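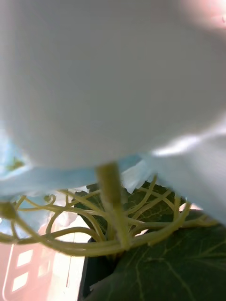
Unit 3. Streamside Buffers: Assessment and Planting

Print this page | E-mail this page

Home Syllabus Readings Field Days Contact

Revised March 4, 2023

1. Purpose of the unit

A streamside buffer is a strip of permanent vegetation along a channel. It shades the water, holds the bank, and slows runoff from adjoining land. Students are expected to assess an existing buffer before proposing any planting. The study site is the Wenora reach, an 800-foot length of channel below the Stelleden culvert.

2. Assessment

Walk the reach from downstream to upstream. At each station, record bank height, canopy cover, and the dominant plants on both sides. Enter bare ground separately from mowed grass. Reed canarygrass is to be mapped as patches, with the outline drawn on the field sheet.
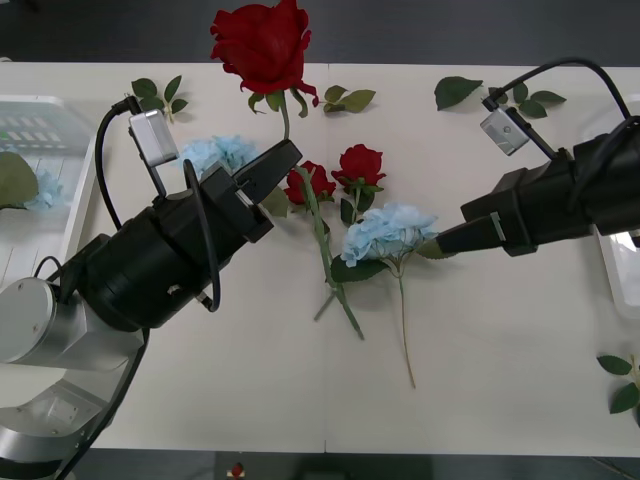
Catrin Prothero has argued that canopy cover is overvalued in short surveys, and that bank condition should be scored first wherever livestock have had access to the water. Students may adopt either order but must state which was used.

3. Plant selection

Live willow and red-osier dogwood stakes are suited to the lower bank. Stakes are cut while dormant and set with at least 2 buds above the soil. Conifers belong on the upper terrace, outside the zone of regular flooding. Refer to Naqvi, course reader, section 8, for spacing.
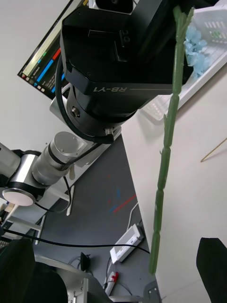
Where does the buffer begin if the bank is undercut?
Measure from the top edge of the bank, and note the depth of the undercut in the remarks column.

4. Maintenance

Most planting losses occur in the first dry season. A proposal must therefore include a watering and weeding schedule, and a method for replacing dead stock. Browse guards should be inspected in April and removed before they constrict the stem.
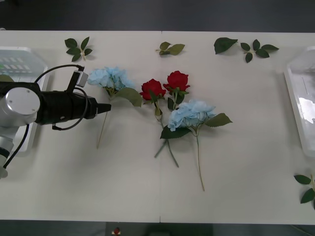
Artificial flowers and loose leaf pieces on a white tabletop.

5. Written work

Submit the field sheets, a planting plan drawn to scale, and a summary of no more than 3 pages. Late field sheets should be delivered to Adebayo Olatunji.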